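Print this article | E-mail this article

October
Rangi Cartwright, Keegan Dunstan, Tane Pomare and Rawiri Ormsby

4. Comparing the grippers

4.1 What was compared

The arms, the rail and the controller were settled before this part of the work began, and they stayed as they were throughout. What remained open was the end of the arm. Two designs of finger were on hand. The first, called Donnelly in our notes, has a plain hard face and closes under position control. The second, called Kuvo, carries a textured pad on the inner face of each finger and closes until the motor current reaches a set limit. We wanted to know which of the two was easier to work with when two arms have to share one small workpiece.

Earlier work with these arms (Section 2) used boxes and tubes, which give a gripper two parallel sides to close on. A thin wedge does not. If the fingers meet it off the line they tend to turn it, and if a second arm is already holding the part, that turning force goes straight into the other wrist. For this reason we left the boxes out of the comparison and used flat pieces with at least one sloping edge.

4.2 Set-up and cameras

Both arms stand on the same rail at the front of a tiled enclosure. The controller runs Wostberg, our own software layer, which sends joint targets to the two arms on a common clock and records what each joint reports back. Each arm can also be run alone, and we did this whenever a fault had to be traced to one side.

Two kinds of camera view were used. The fixed view takes in both arms and the working area between them. The wrist view travels with the gripper and looks out past the fingers. Figure 3 gives one of each.
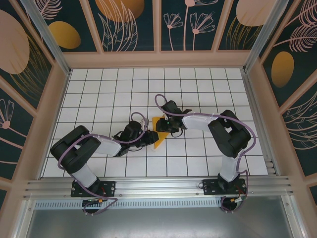
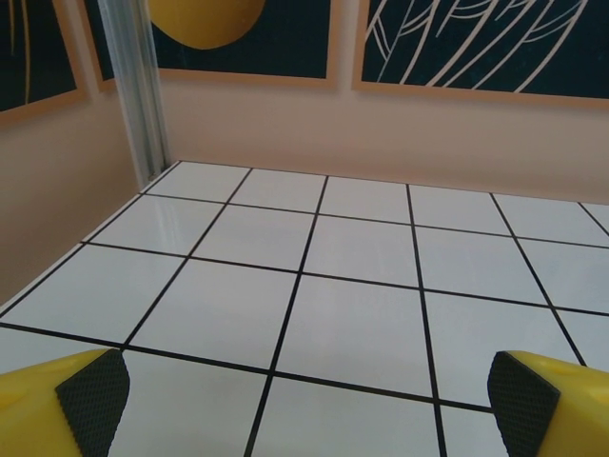

Figure 3. Fixed view of the enclosure with both arms at a shared workpiece (first panel); wrist view over the tiled floor, with the gripper fingers at the lower corners (second panel).

The grid of the floor turned out to be useful for setting up. Before each session the operator drove each arm to four crossings of the grid lines and checked the recorded position against the one expected. Where an arm was out by more than a finger pad could take up, the offsets were entered again and the check repeated. This took little time once it had been done often enough, and it caught one loose mounting plate that would otherwise have spoiled a morning's runs.

Cable routing needed more care than we had allowed for. On a single arm a cable can be tied down closely, but with two arms folding towards each other the wrist turns further and the slack has to go somewhere. We tried short ties along the whole length first and found that they pulled at the connector when the wrist rolled inwards. Leaving a loop at the wrist cured this, at the cost of having to keep the loop clear of the other arm. The planner knows nothing about cables, so the clearance was added by hand as a slightly larger keep-out volume above each gripper.

4.3 Procedure

Each run had the same form. The operator placed the piece on the floor within reach of both arms. The first arm approached, closed and lifted one edge. The second arm then came in from its own side and closed on what was left free. Both arms held the piece for a short time, after which one of them let go and the other put it down.

A run was counted as complete if the piece was handed over and set down without touching the walls and without the operator stepping in. Anything else was stopped and given a short written reason. We kept the reasons in plain words and sorted them afterwards – an earlier attempt to sort them as we went had led to two operators using the same heading for different things.

In all, 457 runs were recorded. The operators were Dunstan and Pomare, with Tane Grimshaw taking the late sessions. They changed over at the end of each block so that no one person worked with only one finger design. Eleven runs were left out because the log had gaps in it, and these are not considered further.

4.4 What we found

The padded fingers were the easier of the two to use in nearly every respect that mattered to us. With the plain fingers, the most common reason for stopping was that the piece turned as the second arm closed. It usually turned about the first gripper's contact line, and once it had begun there was little the controller could do. Slowing the closing speed helped to a point. Past that point the runs simply took longer and ended in the same way.

With the padded fingers the piece still moved, but it tended to settle against the pads and stay there. The current limit had a good deal to do with this. When we fitted the pads and kept position control, some of the benefit was lost, as the two grippers could be told to close to positions that did not quite agree. They then pulled against each other through the workpiece. We ran this mixed arrangement for one block only and would not recommend it.

Letting go was the one step at which the plain fingers did better. A hard face comes away cleanly. A textured pad can drag the edge of a light part with it for a short distance, and on seven occasions this was enough to tip the piece after it had been set down. Opening the fingers in two stages, with a short pause between them, dealt with most of these cases. The pause is now the default in Wostberg.

The wrist view was also compared with the fixed view as an aid to the operator. For the approach, the operators preferred the wrist view, as it showed the gap between the fingers directly. For the handover they went back to the fixed view. At that stage each wrist camera has its own gripper in the foreground and the opposite arm comes in from one side, so it is hard to judge how much room is left. Showing both wrist views next to each other was tried and dropped after six runs.

4.5 Limits of the comparison

The two designs differ in more than one way, and apart from the single mixed block we did not separate the effect of the pad from that of the current limit. A fuller test would cross the two. We also did not measure wear. The pads were changed when an operator thought they looked worn, which is a matter of opinion, and Ormsby and Cartwright did not agree on where to draw the line.

Lighting was left alone during the runs. Glossy tiles can throw back a good deal of light, and anyone planning to use the wrist view for automatic detection should look at this early. Our detector, Ginska, was run on the stored pictures only and played no part in moving the arms. Its results are given in Section 5, together with the timing figures for the two-stage release.

Print this article | E-mail this article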